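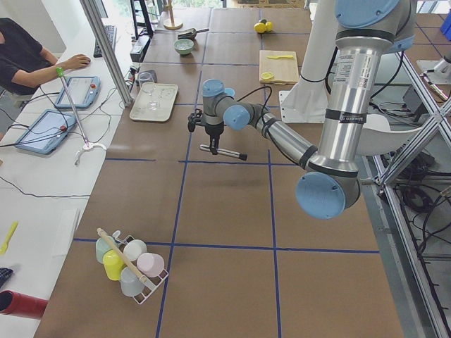 October, Friday, started 9.15

Spent the morning on the halal directory import, which has been sitting on my list since the Wedico export came through. The export has 2,310 rows, one per business, and the address is all in one field, so nothing can go on the map until it is split. I want the listings page laid out like the tabletop with the blue tape on it, plain rectangular panels with a clear strip between each, one business to a panel. At present the cards run into each other on a phone and people ring the wrong shop. Tahira has had two emails from the same butcher about it.

Address split, first go: cut at the commas, take the last piece as the postcode. Fine for most rows. It falls over where the owner has typed a phone number after the postcode, or put the postcode first. Second go: look for the postcode pattern anywhere in the field, pull it out, leave the rest alone. Much better. 458 rows still have no postcode at all. I have put these in a separate sheet called no_postcode and they do not go live until someone has looked at them.

10.40. Duplicates. Matched on phone number with the spaces stripped out. This caught 70 pairs. Went through the first page by eye and all of those were real duplicates, mostly the same takeaway under an old and a new name. Keep the newer row, but copy the opening hours across if the newer one is blank. Do not match on name alone. I tried it and it wanted to merge every grill in the north of England.

Prayer room listings are a separate table and I have not touched them. Note to whoever picks this up: the "facilities" column in that table uses Y, y, yes, and in a few rows a tick character that turns into a question mark when saved from the spreadsheet. Save as UTF-8 or the ticks are lost.

Contact form. Jotent is still our mail host and the form is still sending from the old address, so replies to visitors are landing in junk. Changed the sender to the site's own domain and sent three tests. Two arrived in the inbox, one in junk (the Holten account, which has junked everything from us since the summer). Will try that one again on Monday's build before I write to them.

Also added the tick box for people who want to hear about updates. It is off by default and should stay off. The email field is now optional. If it is left blank the message still comes through, but there is no way to answer, so I put a line saying so above the button.

12.10. Tahira Hayat rang about the wording on the certification column. She does not want the site saying "certified" unless we hold a copy of the certificate. Agreed. Column now has "certificate seen", "owner says" and blank. Only 8 rows have "certificate seen" so far. Everything else that said "certified" has gone to "owner says" for now.

The map library is two versions behind. Tried the newer one on the test copy and the pins went missing at the widest zoom. Put it back. Pešek's notes from last time say the cluster setting has to be changed in two places, and I only found one of them.

To do
Look at no_postcode sheet, start with the ones that have a town
Find second cluster setting
Ask Tahira for the scanned certificates
Card layout on small phones, gap between panels
Retest the form with the Holten account
Back up the live table before any of the above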